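Zurska » Arms and Grippers » Spares and Updates » Wrist Cable Kit for the Drundel Pair

Wrist Cable Kit, second version
Fits: both Drundel arms, left and right
In stock from February

We love the Drundel pair, and we've sold it long enough to know its one bad habit. The first cable kit let the wrist cable work its way out of the connector when the arm rolled the same direction over and over. The gripper would lose power partway through a move and let go of whatever it had. A dropped toy is no big deal. A dropped glass jar is, and one customer in Gedoseck sent us a very polite email about exactly that.

Rizwan Naqvi from our repair bench took it on, and he had a great time with it! He ran a pair through pick and hand-over moves on a tabletop, left arm to right arm and back again, until the fault showed up. The old connector let go at 3,637 cycles. The latch was fine. What was wearing out was the little plastic shoulder behind it, which took all the pull each time the cable swung around.
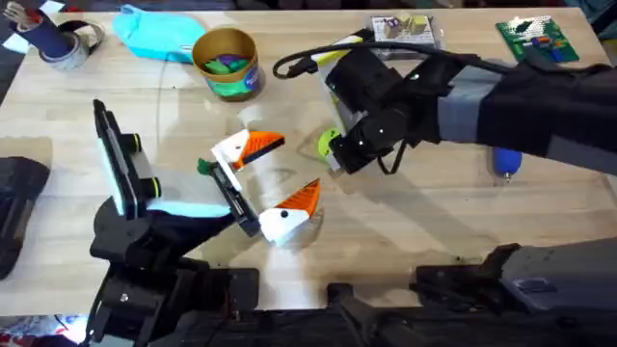

The new kit moves that pull to a metal clamp on the wrist housing, so the connector carries no load at all. The cable is longer too (800 mm), with a looser bend behind the gripper head. It does need more room to swing — keep tall items away from the wrist, and run your first program at low speed with a hand near the stop button.

If you have the first kit:

Stop using it for anything heavy, sharp or breakable.
Check the connector every 300 cycles. If you can wiggle it, take the arm out of service.
Power down both arms before you touch either cable. The brakes hold the joints, but the fingers can still open.

We swap first kits free of charge, and you don't need the receipt. Fitting takes one hex key and a bit of patience with the lower clamp screw, which is hard to reach on the left arm.

In the box: two cables, two clamps, screws, Long pattern strain sleeves, printed fitting guide.
Inspection interval with the new kit: 2,000 cycles
Not for use with the single-arm Drundel, which has a different wrist plug.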